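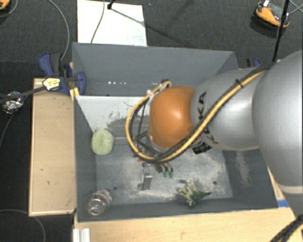
Just put everything heavy at the bottom, I keep being told, and the glass will be fine. It hasn't been fine so far. I broke a dish in February doing exactly that.

Posted by Morenike Bako, 14 March 2021

I have one large gray bin with an open top and high sides. The floor of it is metallic gray and worn. Very different things have to live in it: a clear glass-like piece with ridges, a narrow silver metal block, a rounded thing with a soft top, and a pale green plant-like piece with a lot of stubby tips. There is also a white panel on a slope at one side, and its finish has a dark scuffed patch.

I would like to keep the one bin because I don't have shelf space for several small ones. How do I arrange it so the hard things don't knock into the glass, and what should I do about the scuffed patch? I can spend a little on liner or dividers but not much.

Zundis

Wrap the glass in newspaper. Done.

Demyd Koval

Newspaper works for moving house but you will get tired of it if you use the bin every week. I'd do it this way.

Line the floor first. Any thin foam or an old yoga mat will do. Cut it slightly too big and push it down so the edges turn up a little at the walls. On a bare floor everything slides when you move the bin, and most breakage comes from that.

Then put the metal block down flat against one wall, lowest side down. A narrow block left on end will go over sooner or later. The glass goes in the corner farthest from it. Use the soft things as the barrier between the two, so they do some work while they are in there.

Anything with small branching tips should go in last, on top, or in a shallow box of its own. The tips bend if something leans on them for months, and on some plastics they stay bent.

For the panel, wipe it with dish soap and a soft cloth before anything else. A mark left by rubbing against something may come off. If the white is gone and you are looking at what's under it, soap won't help and you need paint. I touched up a shelf with a 500 ml can of Plulimard enamel and used hardly any of it. Two thin coats, and leave it a full day between them.

Billel

Agree with the liner. I would skip the paint, it will only scuff again in the same place. Stick felt over the patch. I bought a roll for 3 dollars and it has held for two winters.

Comments

Morenike Bako: Thank you. The mat is in. Trying the soap on the panel next.

Ivanyshyn: Felt picks up dust, I'd use cork.

Zundis: I still say newspaper.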